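Liste : bacs-et-bocaux
Objet : Re: Ranger les sachets de grignotage sans tout écraser
Date : 2024-11-16

Bonjour la liste,

Le message de jeudi tombait à pic :

> Chez nous les biscuits, les chips et le pain s'empilent dans le même
> placard, et quand on cherche quelque chose tout dégringole. J'ai
> essayé les paniers en tissu, ils s'affaissent. Est-ce que quelqu'un
> range ses sachets dans un grand bac en plastique ? On le prend
> transparent ou opaque ? Et dans quel ordre on le remplit ?

Oui, oui et oui ! Je suis passée au grand bac translucide en janvier et je ne reviendrais en arrière pour rien au monde. Je l'avais commandé chez Moser en même temps que des étiquettes Skunditz (qui se décollent, passez votre chemin), il m'a coûté deux fois trois sous et il tient le coup.

Ma méthode, si on peut appeler ça une méthode : je porte le bac sur le lit, je sors ce qu'il faut sortir et je trie à plat. Le plan de travail de ma cuisine fait 70 cm, alors le lit, c'est le grand luxe - on étale, on retourne les sachets pour chercher les dates, on regroupe. Et le dessus-de-lit en patchwork se secoue par la fenêtre après, pour les miettes.

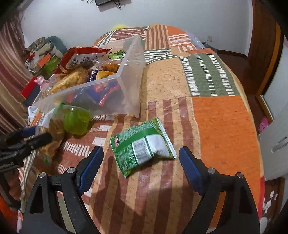 Un sachet vert et blanc, côté code-barres, devant le bac rempli.

Pour la question du transparent : prenez transparent, ou au moins translucide ! Je reconnais un paquet rouge ou une étiquette ovale verte bien avant d'avoir lu quoi que ce soit, et pour les emballages en chinois que je ne sais pas lire, la couleur est mon seul repère. Avec l'ancien bac Dronivar, gris foncé, j'ouvrais, je fouillais, je refermais, et je rachetais ce que j'avais déjà.

Pour l'ordre, voilà ce que je fais. Le lourd au fond, les sachets gonflés d'air par-dessus, debout si possible, un peu comme des dossiers suspendus. Le pain en sachet reste à part jusqu'à la fin et se pose en dernier, sinon on le retrouve en crêpe. Les viennoiseries emballées une par une supportent mieux la compagnie, je les cale dans les coins.

Restent les emballages tout en longueur, mes préférés et les plus pénibles à la fois.
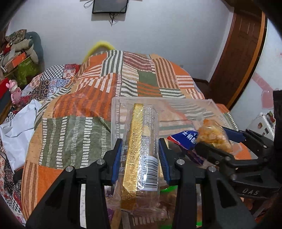 J'ai longtemps voulu les coucher au fond et c'était une erreur : le film se froisse, les soudures tirent, et on les oublie là jusqu'au printemps. Maintenant je les glisse à la verticale le long de la paroi, code-barres vers l'extérieur, et ça sert même de séparation entre le salé et le sucré. Si le bac est trop bas, essayez en biais, ça marche presque aussi bien.

Dernière chose, j'ai vu que Preremano vendait des intercalaires pour ce genre de bacs. Quelqu'un les a essayés ? Je me demande s'ils tiennent droit quand le bac est à moitié vide, et si on peut les recouper aux ciseaux. Je suis preneuse de tous les retours, même mauvais !

Bon tri et bon week-end à toutes et à tous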